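The second life of the cardboard box

Most homes have a stack of them somewhere. On top of the wardrobe, under the stairs, in the corner of the spare room behind the ironing board. The box the kettle came in, the box from the shoes, the box that held a set of glasses given as a wedding present and used twice.

Laiba Abbasi had 40 of them when she moved out of her flat in September. She knows the number because the removal firm charged by the item and listed each one on the invoice, empty or not. "I paid to move air," she says. She has since cut the pile down to nine, and she did it on her dining table over a couple of wet evenings.

Her method is simple. Every box comes out and goes on the table, one at a time. If the thing it held is still under guarantee, the box stays until the guarantee runs out. If the thing is likely to be sold on, the box stays as well, as long as the inner packing is with it. Everything else is flattened for recycling or put to work.

The resale question is where people go wrong, according to Salim Shirima, who runs a second-hand shop called Jadoon and handles small electrical goods, board games and kitchenware. A clean original box can make a real difference to a camera or a collector's game. It makes almost none to a toaster. He once had a customer bring in a food mixer and ask £100 more than the going price on the strength of the carton, which had a boot print on the lid. The mixer sold in the end, without it.

Good boxes, the stiff ones with a proper lid, are worth keeping for their own sake. They stack and they don't sag, and they cost nothing. Laiba uses one for candles and matches, one for sewing things and one for the paperwork that comes with household appliances. She wanted matching fabric bins at first and priced up a set from Nokuvent, then decided the money would be better spent on a shelf.

Dark boxes cause a small problem. A pen won't show on navy or black card, and most sticky labels peel off a glossy surface within a few months. A luggage tag tied through a punched hole works better. So does a strip of masking tape, provided it goes right round the corner so that both ends grip. Write on the short side, the one that will face out from the shelf.
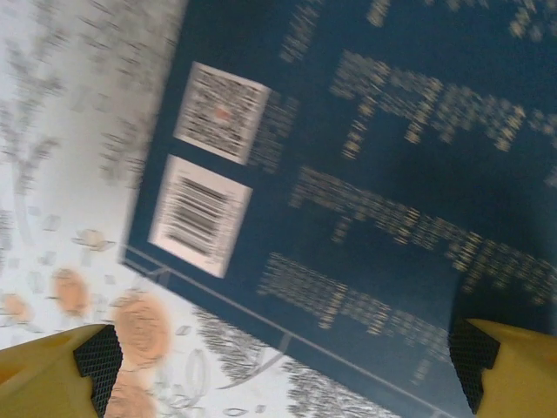

Máté Simon would leave the old labels alone. He wrote to us after our last piece on storage to say that he had once peeled every barcode off his boxes to make them look neater, and then couldn't make a claim on a faulty lamp when the shop wanted the code from the packaging. He now photographs each label before the box goes anywhere, and keeps the pictures in a folder on his phone under the name of the room.

It is a sensible habit, and it takes care of a good many boxes that are only being kept for the number on the side. Some codes are for the warehouse and mean nothing to the buyer, but it is hard to tell which from looking, so photograph the lot. Check that the picture is sharp before the cardboard goes out.

Do the job on a table and put a cloth down first. Old cartons shed dust and bits of tape, and a staple will scratch varnish. Have a craft knife, a bin bag and a roll of masking tape within reach. Open each box fully and feel under the flaps, too. Laiba found a spare fuse, two instruction leaflets and the missing foot of a blender.

Flattened boxes should be tied in bundles that one person can lift. If rain is forecast, keep them indoors until the morning of collection.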